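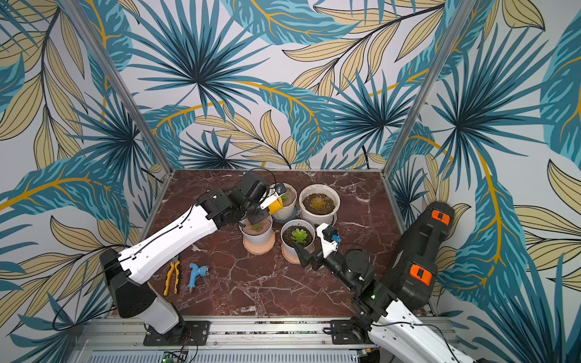
# Walking order and garment change times for a small runway show

**hemgauge** · 9:40 AM

Running the lineup for a small show at Laltanham in April. Five labels, one indoor stage, one changing area behind it. The organizer wants each label shown as a block, and two of the labels are sharing models. I need a minimum change time I can put in the running order. The last one I worked on used 90 seconds across the board and it fell apart at the third block.

Total runtime is fixed at 505 seconds for the walking portion, music already cut to that length. Runway is a straight out-and-back.

**bartack_22** · 10:05 AM

Change time depends on closures. Pullover knits with the same shoes, 60 seconds is fine with a dresser. Anything with a back zip plus a shoe change, plan for two minutes. Lace-up boots, don't reuse the model in the next block at all.

What is the longest gap you have between shared looks?

**hemgauge** · 10:12 AM

Longest is 227 seconds, between block 1 and block 4. Shortest is 75, block 2 into block 3. The 75 is the problem. Both of those are Inberg pieces going into Štěpánek pieces, and Štěpánek has a structured coat over a high-neck dress.

**selvedge_ends** · 10:31 AM

> Shortest is 75, block 2 into block 3.

Swap blocks 3 and 4. Your shared models then get all of the old block 4 to change in, and you lose nothing on the music if the two cues are close in tempo.

**bartack_22** · 10:38 AM

That swap moves the problem. The 227 gap is between 1 and 4, so pulling 4 forward shortens it. Depends what the block 1 people are changing into.

**selvedge_ends** · 10:44 AM

It shortens it by one block. Still well over two minutes unless block 3 is very long. hemgauge, how long is block 3?

**hemgauge** · 11:02 AM

Block 3 is 88 seconds. So 227 drops to 139. The block 1 models go into Dadason separates, elastic waist, flat shoes. And the block 2 models pick up whatever block 4 runs, which is 95, so 75 becomes 170.

**selvedge_ends** · 11:06 AM

Then do it.

**pressercloth** · 11:50 AM

I'd disagree with solving this in the running order at all. Label order is usually promised to the designers early, and changing it creates more work than adding two models. With two extra people in block 3 there are no shared changes at the tight point.

Also, those gaps are measured stage exit to stage entry. Usable time is less. Subtract the walk from the exit to the rack, and subtract the time standing in line before the entrance. I take 25 seconds off every gap before I look at it.

**hemgauge** · 12:15 PM

Order hasn't been promised to anyone yet. Two more models means two more fittings, and the Štěpánek samples are in one size. I can ask, but I wouldn't plan on it.

With your 25 off: 170 becomes 145, 139 becomes 114.

**bartack_22** · 12:21 PM

145 for a coat and high-neck dress is OK with one dresser per model. Does the dress close at the back?

**hemgauge** · 12:24 PM

Back zip with hook and eye at the top.

**bartack_22** · 12:30 PM

Skip the hook. The coat covers it, assuming the coat stays closed on the runway. Unzip the dress fully on the hanger, and put the shoes under it with the buckles already open. Face covering over the head before a high neck, every time, or you get foundation on the collar.

**pressercloth** · 12:41 PM

I wouldn't skip the hook on a sample that weighs anything. The zip creeps down on the walk back and now you have a damaged sample. It costs four seconds.

**bartack_22** · 12:44 PM

Four seconds in good light with steady hands. We'll differ on that one.

**selvedge_ends** · 1:20 PM

Either way, time it. Full change, real garments, the actual dresser, three runs. Use the slowest run. If the slowest is over 145, go back to pressercloth's option and find the extra models.

**hemgauge** · 4:55 PM

Ran it with one model and one dresser, hook fastened. 131, 118, 122. Leaving the hook in. Blocks 3 and 4 are swapped in the running order and I've sent the new cue list to sound.

Still need to test the Dadason change against the 114.

**pressercloth** · 5:10 PM

131 against 145 is thin if two models come off together and there's one path to the racks. Put those two racks nearest the exit and keep the block 1 rack out of that path.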